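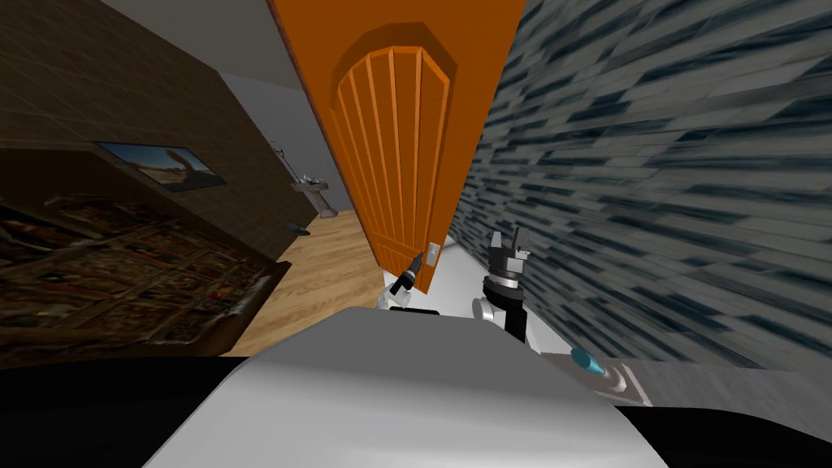

4.3 Montaje del cierrapuertas Nultden 200

El cierrapuertas Nultden 200 se instala en puertas batientes interiores de una hoja, con anchura máxima de 1000 mm. Antes de marcar los taladros, compruebe que la hoja gira sin roces en todo su recorrido. En hojas con panel arqueado y lamas verticales en la mitad superior, como la puerta naranja de madera, el cuerpo se fija al travesaño, por encima del arco, y nunca sobre la moldura.

1. Abra la hoja y bloquéela con una cuña.
2. Presente la plantilla en el lado de las bisagras y marque los cuatro puntos.
3. Taladre con broca de 5 mm. Retire la viruta.
4. Atornille el cuerpo con las válvulas orientadas hacia las bisagras.
5. Fije la zapata al marco y una el brazo – sin apretar todavía la tuerca.
6. Cierre la hoja, ajuste el brazo y apriete.

Nota: en marcos Brovine se requiere la placa intermedia, ref. 515, no incluida.

Precaución: no desenrosque por completo las válvulas de regulación. El aceite está a presión.

La velocidad de cierre se regula según el apartado 4.4.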